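DRULLSIDE FUR WEEKEND OPENS BADGE ART VOTE, MOVES DEALERS HALL

For immediate release - Makville, September 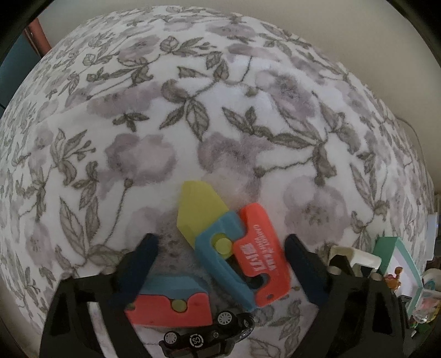 Drullside Fur Weekend has opened voting on the artwork for next year's attendee badge, and anyone who has registered gets a vote. 398 designs came in, a record for us. Theme is Night Market. Voting closes Sunday at midnight, no extensions this time, the printers won't wait. Also new: the swap table, which moves out of the corridor and into the main foyer. Bring small stuff you're happy to part with. Retractable carrot-knife toys, a toy car, a fuzzy blanket with flowers on it, all welcome. No food, no used fursuit parts please.

Dealers hall is now at the Urninow Centre, across the car park from the hotel. Bigger room, step-free, proper loading door round the back. Last year's attendance was 2917 and the old hall couldn't cope, we know, we had the emails. Table applications are open now. Half tables are back. Artists who were on the waiting list last year get first refusal but you do need to reply to the email, check your spam folder.

"People queued for ages on the Saturday and some gave up, which isn't fair on them or on the dealers," said Máté Bakos, convention chair. "The new room should sort most of it. We've also put 2 doors on the queue instead of one."

Charity total from last year has been confirmed at 1052 pounds after the auction money cleared. Thanks to everyone who bid, espescially on the quilt.

Fursuit parade route to follow. It will go past the dealers hall, weather allowing. Headless lounge stays where it was. The Tang dance is back on the first night by request, and will start a bit earlier than last time becuase of the hotel's noise rules.

Press passes: apply through the contact form on the convention website, with the name of your outlet. Photographers must sign the photo policy at reg desk before filming anything.

ENDS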